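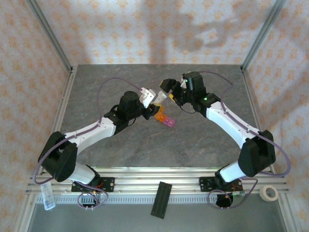 OK so wallpaper. I have been going back and forth on the sewing nook since November and last night I finally stopped looking at samples and ordered. The nook is that dead corner off the hall, three walls and no window, and every piece of advice I got was paint it white, keep it light, don't fuss. I don't want white. I want orange motifs on a cream-pink ground, repeating in rows, on the back and both sides, with a dark gray veined top in the middle to calm it all down. That pairing is what sold me. The gray is so flat and serious and the walls get to be a bit silly around it. Without the dark surface I think it would go full tearoom.

So. Where I'm at.

Paper is ordered. Went with a medallion print from Betancur, which isn't an exact match for anything I'd saved but the orange is right, more marmalade than traffic cone. I had three samples taped up over the radiator for weeks and the Kida one was lovely in the morning and looked like old soup by 5 pm. Out it went. If you're doing a corner with no daylight PLEASE tape the samples up and look at them at night with the lamp on. I nearly bought the soup.

Top is not ordered. Real stone quote came in at $601, cut and delivered, and that's before anyone carries it up my stairs. I laughed. Then I went to Stororano and found an offcut of something printed to look like slate for $148, thin pale streaks, a bit of brown in them. Nice enough? Up close you can tell. From the hall you can't. Mirsad Tomić, who did my kitchen shelves, says to get the offcut and spend the difference on decent lighting, and he's usually right about where my money should go.

Measuring. Ugh. The corner is not square. I had it down as 39 inches across and it is, at the back. At the front it's a good bit more. Any top that fits snug at the back will leave a gap on both sides at the front, so either I scribe it or I cover the gaps. Leaning toward a slim metal trim down each side. Metal at the corners too maybe, a plain gray aluminum strip where the walls meet so I don't have to match the pattern perfectly around the bend. Cheating, yes. I've hung patterned paper around an inside corner exactly once and I still think about it.

Things I haven't sorted:
- where the thread rack goes (if it goes on the back wall it covers the best bit of the pattern)
- whether 2 rolls is enough, the calculator says yes, I don't belive the calculator
- the outlet, which is right at table height, of course

Kyrylo asked in the comments last time if busy walls make it harder to find pins. Probably! I'll have a magnet. The dark top should help with the pale ones anyway.

Paste the side walls first or the back first? I've read both. Tell me if you've done it, I've got untill the paper comes to decide. Going to go clear the boxes out of there now.

Posted in November by the Sudilley blog | 2 comments

Recent posts
The radiator shelf, finished (mostly)
What I keep in the button tins
Hemming the hall curtains, again
Paint I regret

We use cookies to remember your settings. By continuing to read you accept this. OK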